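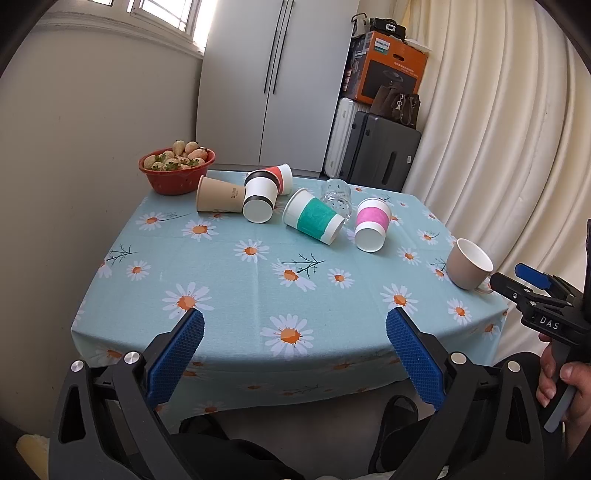 Strawberries and a daisy tablecloth for the Ocampo corner

The corner table in the reading room on Ocampo Street has a new cloth, and people have been stopping by all November to say how much they like it. It's a pale blue-green one with white daisies, orange in the middle, and it still has the creases from being folded, which Melati Rahman says she will iron out one of these days (she has been saying so since it came out of the bag, bless her).

The table is where the Fasora neighborhood group holds its afternoon get-together, from 4 o'clock until the last person feels like going home. This month the treat is pale strawberries, the cream and pink kind that look as if they need another week and don't, piled up in a red plastic basket with plenty of the green caps still on. Ivana Bravo brought the first batch from her sister's garden out past Bruneck, and 14 neighbors came to try them, which is a very good turnout for a chilly afternoon!

Drinks are served in paper cups with colored bands, pink, teal-green, black and a reddish orange among them, so that everybody can remember which one is theirs. Anyone who would rather have something sturdier is welcome to bring a mug from home, and quite a few regulars do. Cups and bottles lying on the table at the end of the afternoon go into the bins by the back door, paper in one and plastic in the other, and the cloth gets a good shake outside.

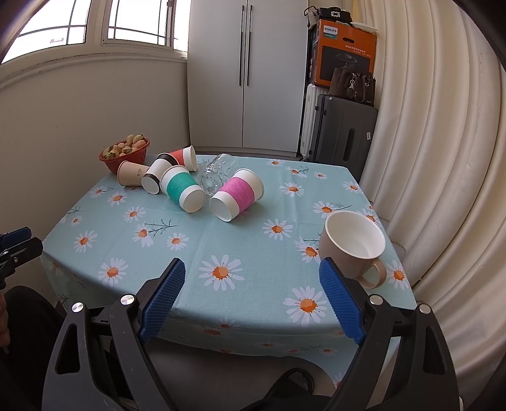 Patricio Bustos would like the group to give up paper cups altogether and keep a shelf of mugs by the sink, and he has offered to do the washing up himself through the winter. The idea will be talked over at the next get-together, along with whether to order a second cloth in the same print for the long table by the window. Strawberries will be served again for as long as Ivana's sister can spare them, and after that it will probably be pears.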